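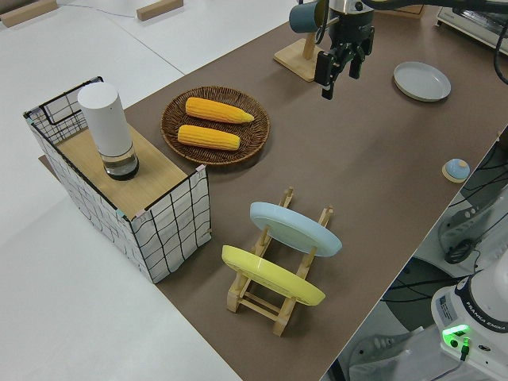
Kitchen table layout: corn on the tray, plates in the rack, gripper above the mat.

Jollavska, Jul 14, 2020

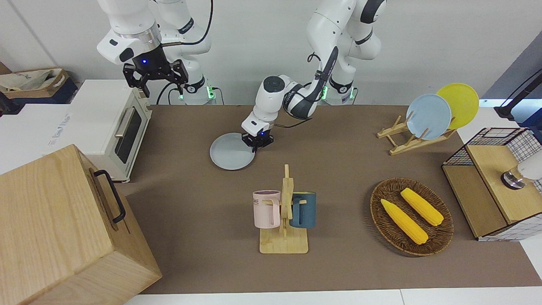 Jollavska, September

Thread: Pausing before contact, does it help?

hkoo
We've finished the Drurklow comparison. Same policy, same props, two arms. In one version the gripper stops for up to 3 seconds near the rim of a plate before closing. In the other it goes straight in. Over 1000 tries the pausing version dropped fewer plates. Write-up to follow.

M_Hegde
Fewer by how much? And were the flat plates and the rack plates scored together? Pinching a plate lying on the mat is a different job from taking one out of a rack.

hkoo
Together for now. I can split them.

M_Hegde
Please do. I'd expect the whole gain to come from one of them.

baumgart
We tried a pause on the Walden setup and dropped it. It made every run slower and our operators hated it. Did you change the closing speed as well?

hkoo
No, closing speed was fixed. Ha-rang checked the logs. The rack is where I think the pause matters, as the fingers have to get in close to the blue plate with the yellow one leaning right behind it.

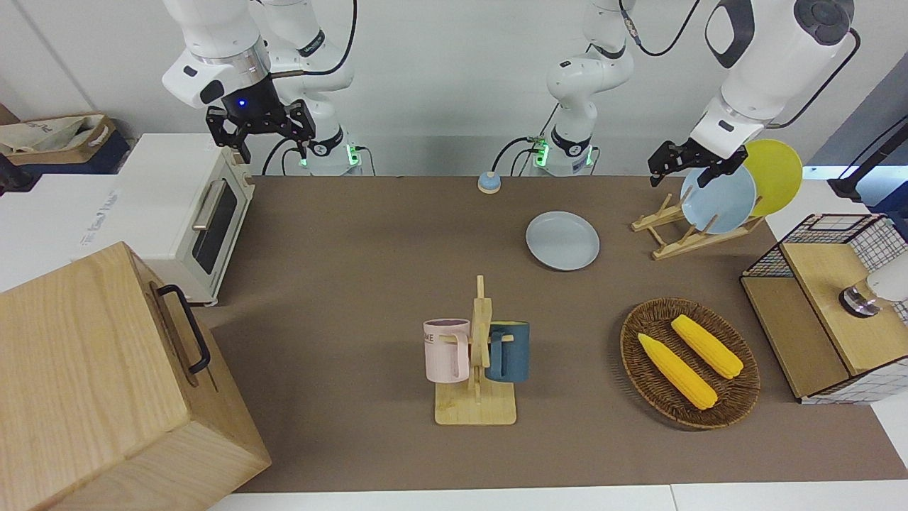

A small sideways error there and you push both plates. With the pause, the policy gets fresh views before it commits.

baumgart
Or it just lets the arm settle. You haven't ruled that out.

hsung
Agree with Heike. Run 20 with the pause but feed it the old view. If it still does well, it's settling.

hkoo
Fair. I'll add that and post the split numbers with it.

M_Hegde
Keep the mugs out of it, they'll only muddy things.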